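Evbridge Fellowship

Evbridge Fellowship is a small family of free churches, mostly in market towns, which grew out of one Baptist congregation and never quite decided whether it was still Baptist. I've been going to one of its churches for years, so read this entry with that in mind. I've tried to be fair.

Origins

The first congregation met in a hired room over a seed merchant's in Evbridge. They were ordinary Baptists who had fallen out with their neighbours over the Lord's Supper, and in particular over who was allowed to take it. The older members wanted the table kept for people baptised as believers. The younger ones (some of them married to Methodists, which I suspect had a lot to do with it!) wanted it open to anybody who professed faith. The open table side won the vote by 66 to 20, and most of the losing side walked down the road and started again at Tullari Street.

What's odd is that the two churches went on sharing a Sunday school for years afterwards. I've seen the old registers and the children are all muddled in together, with the teachers taken from both sides.

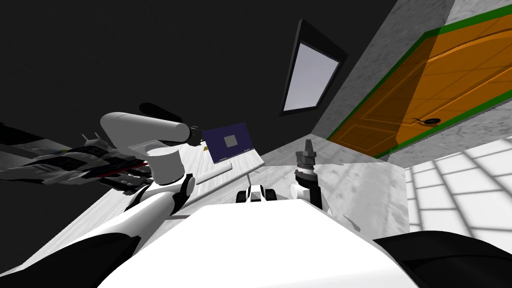
The split was patched up after the war, more or less, and the Tullari Street people came back on condition that no member would ever be pressed to take communion beside somebody whose baptism they doubted. That's why the older chapels still hold two communion services a month, one open and one closed – though these days you'll find much the same faces at both.

Beliefs

The Fellowship has a statement of faith, usually called the Bisgaard Articles after the minister who drafted it. It's short and pretty mainstream: the Trinity, the authority of scripture, salvation by grace, the return of Christ. Where it gets interesting is Article 9, on baptism, which says that believers' baptism is "the plain pattern of the New Testament" and then says that a church "may receive" those christened as infants. People have been arguing over that "may" ever since. Does it mean a church is free to refuse? Or is it just a polite way of saying it should get on with it?

My own church reads it generously. The one at Wurkon doesn't, and has asked every new member to be baptised by immersion for as long as anyone there can remember.

The matter came up again at the 2000 assembly, when a motion was brought to change "may" to "shall". The debate ran from the Thursday morning until well after supper, and the motion was dropped without a vote.
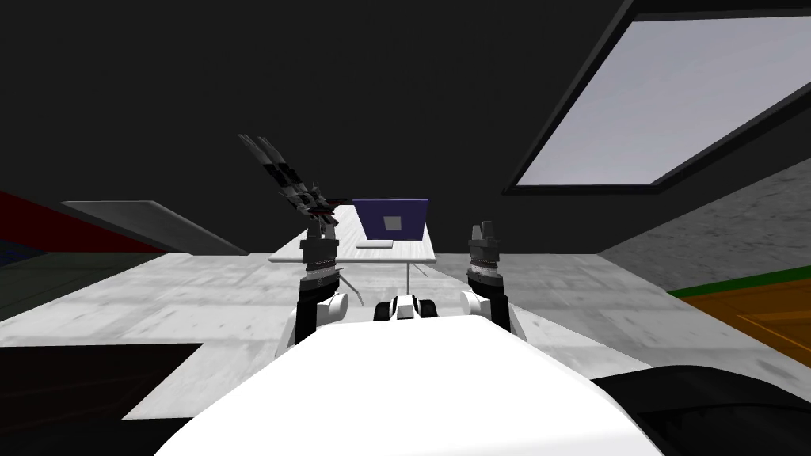

Danylo Maksymiv thinks I've been too kind to the assembly here. In his view dropping the motion was a decision in itself, and it left families who moved from one town to another finding that they were members in good standing in the first place and visitors in the second. He'd also like it noted that Article 9 was meant to be temporary, and that the covering letter sent out with the Articles says so.

He's right about the letter, and I've seen a copy. I still think "temporary" meant something looser to Bisgaard than it does to us.

Worship and hymnody

Services are plain. There's a long prayer, a long sermon and a good deal of singing, mostly from the Fellowship's own hymn book, which has 524 hymns and a tune index that has been wrong since it was first printed. Newer songs get in by way of a stapled supplement. The harvest supper is a bigger event than Easter in some of the village chapels, and the December carol service is the one time all the churches meet together.

See also: Open communion; Believers' baptism; Free churches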